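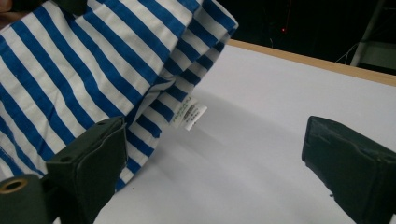
Lotton, June

Striped Garments and Care Labels: Frequently Asked Questions

These answers cover the sorting, washing and folding of striped items at the Fikmont laundry counter. They apply to household drop-off orders only. Uniform contracts are handled under a separate schedule.

Why does the counter look for the care label first?
The label sets the wash program, the drying method and the maximum iron temperature. A blue-and-white striped garment may be cotton, viscose, polyester or a blend, and the stripe pattern gives no indication of which. Items are turned at the seam until the label hangs free, then sorted.

My garment has two labels in the same seam. Which one applies?
Both. One label often carries the fiber content and the other the care symbols, but the order differs between makers and some print everything twice in different languages. If the two disagree, we follow the more restrictive instruction and note it on the ticket.

What if the print is too faint to read?
Faded labels are checked under the magnifier at the counter. If the symbols still cannot be made out, the item goes to Program 2 (cold, low spin, line dry). You may specify a different program in writing on the drop-off slip.

I cut my labels out. Can you still take the item?
Yes, on Program 2 only, unless you state the fiber content on the slip. Please do not cut labels off on our account. If a label scratches, unpick the stitching with a seam ripper – scissors tend to leave a stiff edge that scratches more than the label did.

Will the blue run into the white?
It can. The risk is highest in the first few washes and with saturated dyes. To test at home, dampen a white cloth, press it on a blue stripe at the inside hem for a minute and check for transfer. If color comes off, wash the garment alone in cold water and do not leave it sitting in the drum afterward.

Do you use color-catching sheets?
One sheet per load for striped items on first visit. The sheet is discarded after use. It picks up loose dye in the water and has no effect on dye that has already settled into the white.

Can a stripe that has already bled be fixed?
Sometimes, if the item has not been through a dryer. Rewash it cold before it dries. Chlorine bleach is not used on two-color fabric at either counter.

Does it matter if items arrive crumpled?
No. Everything is shaken out before sorting. Crumpled items should be dry, since damp folds can mark within a day. Empty the pockets and close any zippers.

How should I fold a striped knit so the stripes line up?
Lay it face down and smooth it from the center toward the side seams. Pick one stripe near the chest and use it as the reference line. Fold each side in so that stripe meets itself across the back, then fold the hem up to the neckline. If the stripes drift at the side seam, the panels were probably cut off-grain and no fold will correct it.

Should I hang it or fold it?
Fold knits and hang wovens. A hung knit stretches at the shoulder, and horizontal stripes make the distortion easy to see.

Why are the stripes slanted after washing?
This is called spirality and comes from twist in the yarn of single-knit fabric. Reshape the garment while damp by pulling gently against the slant, then dry it flat. It will return to some degree at the next wash.

How long does a standard order take?
Orders left before 11 a.m. at Lotton are ready the next working day. Orders left at Clerkeck take one day longer – washing is done at Lotton.

Where do I report a problem?
Bring the item and the ticket to either counter, unwashed. Claims on items that have been washed again cannot be assessed.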